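Recording demos on the Velberg cell – quick version

Home both arms first. Check both wrist cameras are live, wipe the lenses.

Put the tray in the middle, cups and mugs along the back. Move them between takes – differnt order, one tipped over now and then. Same layout 40 times teaches it nothing.

Start recording, wait 2 seconds, then move. Slow and steady. Fumbled a grasp? Keep it if you recovered, otherwise delete.
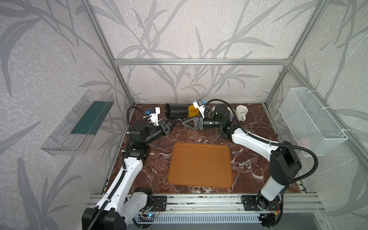
Arms back home before you hit stop. Name the task the same way evry time. We want 400 good ones before training.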